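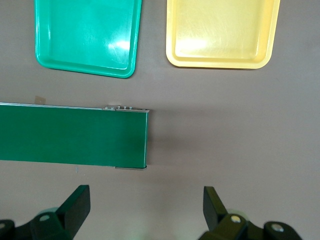 What does Prulomwood do?
Prulomwood records examples of handling work, labels them, and delivers them to teams that train learning systems for robots. We also train small models in house, mainly to check whether a set of examples is good enough to learn from.

About the company

Prulomwood was started by Þórey Toft and Leif Kirkegaard, who had worked together on sorting equipment at Bisgaard. Their job there was to write the rules that told a machine where each part should go. Each new part meant new rules. The company was set up to work on the other method: a person carries out the task through the machine, the motion is recorded, and a model is fitted to the recordings.

Our own work is limited to tabletop tasks. These include moving parts between trays, placing parts on and taking them off a conveyor, and handing parts from one arm to the other. We do not build arms or grippers, and we do not sell finished automation.

How examples are gathered

A task begins as a written sheet of one page. It states the start layout, the end layout, which arm may touch which part, and what counts as a failure. Operators practice from the sheet before any recording is kept.

An example is one complete attempt, from the start layout to the end layout. It holds the camera views, joint positions, gripper opening and a short text instruction. All streams share one clock. Attempts in which the operator pauses to think are kept but flagged, as long pauses tend to be copied by the model.

Layouts are changed between attempts according to a printed list. Trays are shifted and turned by small amounts, and parts start in different places and orders. A set in which every tray sits square to the table edge produces a model that depends on it.

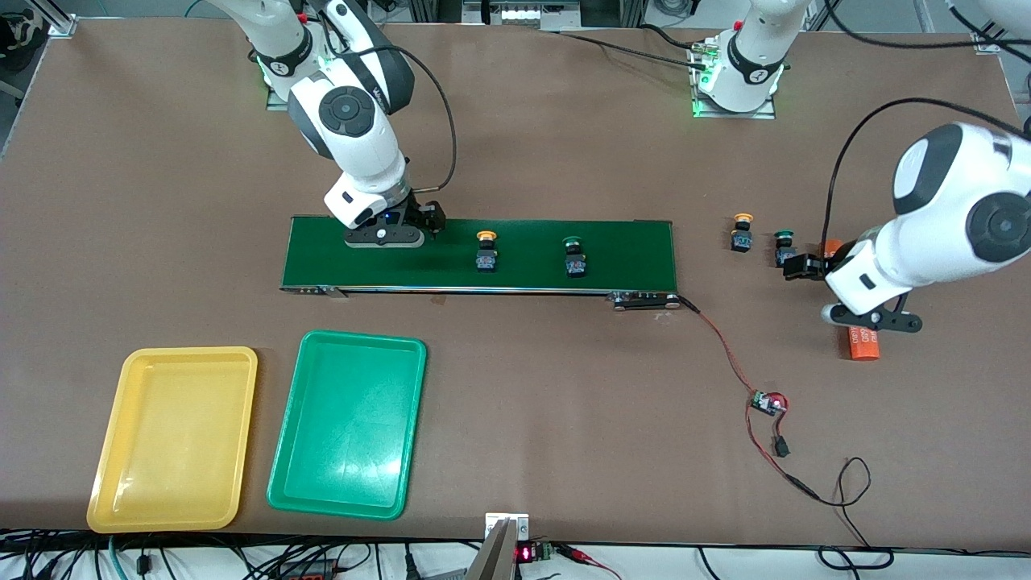 Two-arm conveyor cell, with yellow-capped and green-capped switches on and beside the belt.

The switch sorting set

Our current reference set is called Nindeo. It covers push-button switches, a conveyor and two trays. The first release contained 199 accepted examples. The second, frozen on 2025-01-27, contains 273. Both releases use the same task sheet, so results may be compared directly.

Review

Every attempt is watched in full by someone other than the operator. The reviewer marks the grasp, the release and any contact with the belt frame or tray rim. An attempt is rejected if a stream is missing, if the end layout does not match the sheet, or if a hand enters the work area. Rejected attempts are stored separately and can be supplied on request, with the reason for rejection attached.

Labels are written in Tavus, our internal annotation tool. Its export format is documented and is included with each delivery.

People

Þórey Toft: task design and customer contact
Leif Kirkegaard: cell hardware, calibration
Heiðrún Þorgeirsson: lead operator, operator training
Auður Bech: review and labeling
Ditte Frandsen: model training and data formats

Working with us

A project normally starts with a trial set of 13 examples, delivered in the final format. The customer loads them, confirms that timing and units are correct, and returns comments on the task sheet. Full recording begins after the sheet is signed. Parts should be sent in duplicate, including any that are worn or slightly out of tolerance.

The next open recording period is in April. Requests should include a drawing or sample of the part, the type of gripper used and the camera positions required.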